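Tarimell to change linen rules for short-stay rentals in September

The Tarimell housing office will apply a revised laundering standard to short-stay rentals from September. The standard covers sheets, pillowcases and duvet covers in all 3,785 registered units and replaces guidance that left wash temperature to the operator.

Under the new text, bed linen must be changed between guests and at least once every six nights during longer stays. Duvet inserts must be washed every three months. Operators will keep a dated log for each bed – paper or electronic – and present it on request.
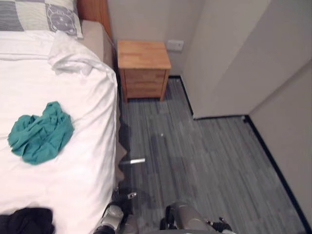
A bed with a white duvet and a patchwork-style pillow cover.

Sheyla Huaranga, who drafted the standard, said the duvet rule drew the most comment. "Covers are washed often. Inserts are not, and the old guidance did not mention them," she said.

Of the written responses received, 81 asked for a longer interval on inserts. The office kept the three-month limit but will accept a laundry receipt in place of a log entry. 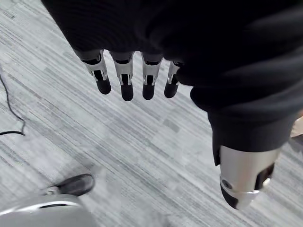 Laundry capacity remains a concern for smaller operators. Hằng Phan, operations manager at the linen service Prornura, said large inserts take up a full machine and dry slowly. The company plans to add a Friday collection for rentals in the Omus district.

Inspections will begin with units that have open complaints. A first missed entry will result in a written notice – fines apply from the second. Log templates are available at the housing office counter.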